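Cans leaving rings on a dark marble-look tabletop: how to get them off and stop new ones?

Posted in Kitchen & Pantry > Surfaces
136 views

Séverine Poulain

Hello everybody, I've been reading this board for ages and finally have something to ask, so please bear with me if I ramble a bit.

We moved in the spring and the new place has a long table in the pantry that the last people covered in black Plastivar, the stick-on kind with pale streaks through it so it passes for marble. I wasn't sure about it at first but I've come around, and with the light on it looks rather grand for a room full of beans and tomatoes. I keep my canned goods standing right on it, two rows at the back and whatever I'm using that week at the front.

The trouble is rings. Every time I move a can there's a dull circle underneath, and a few of them (under the tomatoes, I think) have gone a brownish orange. Dish soap took off the dull ones, mostly, though a day later I could see them again when I bent down and looked sideways. The orange ones didn't budge at all. I tried a little baking soda paste on one and now I'm worried I've made a cloudy patch, which is driving me crazy because it's right at the front where I see it every morning.

I'd like to know what takes the orange off without hurting the pattern, and whether I can keep my cans out on the table at all. I really don't want to go back to stacking them in a cupboard. In the old apartment I had 12 cans of chickpeas at the back of one and kept buying more!

Oh, and the room is on the chilly side, if that matters. It has one small window and the heat doesn't reach it very well.

Fotini Liapis

Hi Séverine, and welcome! I had the same sort of covering on a sideboard for years and I was fond of it too, so let me tell you what I learned, some of it the hard way.

First, the two kinds of ring are two different things. The dull ones are usually a film: a bit of glue from the label, a bit of kitchen grease, dust that stuck to both. They come back after dish soap because the soap itself leaves a film on black. Wash with warm water and just a drop of soap, then go over it again with plain water and a second cloth, and then dry it with a third. Yes, three cloths for one table, my husband laughed at me too, but on black everything shows and the drying is the part that counts.

The orange ones are rust from the rim at the bottom of the can. A chilly room matters a lot there. If you bring in cans from a warm car, or wipe the table and put things back before it's dry, you get a little water trapped under that rim and it sits for weeks. Plain white vinegar on a folded paper towel, laid over the ring for five minutes, then lift it off and rub gently with something soft. You may need to do that two or three times. Rinse it well afterward and please try it in a back corner first, as not every covering behaves the same and I only know mine. Don't leave it on overnight. I did that once on the end of the sideboard and the edge started to lift.

The cloudy patch is very likely tiny scratches from the baking soda. You won't get those out, but you can hide them quite well. A little clear polish meant for vinyl, buffed on with an old T-shirt, evened mine up so I had to hunt for the spot. Avoid anything for real stone. Real marble doesn't like vinegar either, by the way, so if anyone else finds this page and has the genuine article, please don't follow my advice!

As for keeping the cans out, I would. I like seeing what I have. Turn each can over before it goes on the table and run a dry cloth around the bottom rim. I also move mine along a little when I dust, so that no can stands in one place all winter. And keep dented ones somewhere else, preferably in tonight's soup. If the dent is deep, or it's on a seam, or the can is bulging or leaking, throw it out.

One more thing and then I'll stop. If your table has a metal edge or trim, dry along the inside of that as well. Water creeps under there and you'd never know until you got a line of grime.

Let us know how the vinegar goes!

pantrybob

Just put down shelf liner. The clear ribbed kind, Moschos has it by the roll. Cut it to the back half of the table and you can still see your marble up front. Or use jar lids as coasters, I did that with paint cans in the garage and it was fine.

Wouldn't bother with polish. Makes everything slide.

Séverine Poulain

Thank you both so much! I did the vinegar on Wednesday and two of the orange rings are gone completely. The third is down to a faint half-moon that I've decided I can live with, at least until I have the energy for another go. The three cloths are a revelation, Fotini, please tell your husband. I haven't been brave enough to try the polish yet, and pantrybob, I take your point about the sliding, so maybe I'll only do the one patch and leave the rest of the table alone.

I've also moved everything off the front except what we're eating this week, and it's so much easier to wipe around just a few cans. 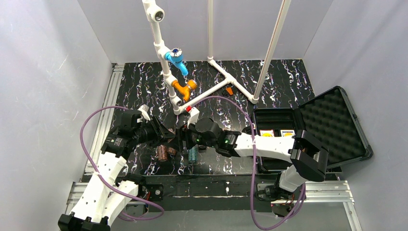
Should I take the paper labels off my cans before I stand them on the table, so the glue can't get onto the covering?

Leave the labels on. The glue only gets onto the table when a label is damp or peeling at the bottom, so press down any loose edge with a bit of clear tape and wipe off whatever has oozed out. Without labels you'd have to write the contents and the date on every can with a marker, and after a month or two you'd be opening peaches when you wanted corn.

Fotini Liapis

Agreed about the labels, and I'm so pleased about the rings! For the half-moon, try the vinegar again after a few days and give the surface a rest in between. If you do get some of that liner, wash it now and then as well, top and bottom, and let it dry flat before it goes back.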